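Workshop notebook, back room, brick wall side
4/17/26
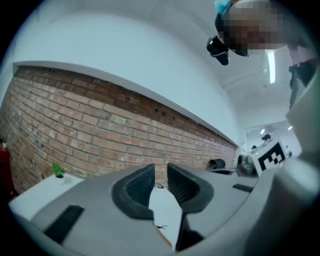 Brick wall and white tables, potted plant at the left.

Spent the morning on the wall. The upper courses are darker and more weathered than the rest, and the small round holes are all up in that band. Florêncio thinks they are old fixings from when Plutano had shelving in here. I would rather fill them than leave them, as dust comes out every time a lorry goes past and it lands on the tables.

Filler: tried the Brikeck lime mix on an offcut first. Too pink when mixed as the tub says. Added a spoonful of the tan pigment and it was closer, still a bit warm for the dark bricks up top. Three test patches on the offcut, left on the windowsill to cure for 10 days. Please don't move them. Patch 3 has the most pigment and is my guess for the winner.

Mortar lines are sound as far as I can reach from the steps. No repointing needed on the lower part. Did not check behind the tables.

Tables: white tops want a wipe before anything is laid out on them. There are dark crumbs about, which I take to be brick or old mortar. Damp cloth only, the Avelau spray left a haze on the last one and Precious had to go over it twice.

Plants: Precious wants them kept, so they stay. Move them to the sink before any drilling or brushing. The one in the white pot gets half a cup of water, no more.

White wall above the brick is fine, leave alone. If we do seal the brick, mask along the join first.

To do
Ask Leblanc if the sealer comes in matt, and if 6 litres covers a wall this size
Buy soft brush, the old one is shedding
Florêncio to bring the long steps back
Check patches again at the end of April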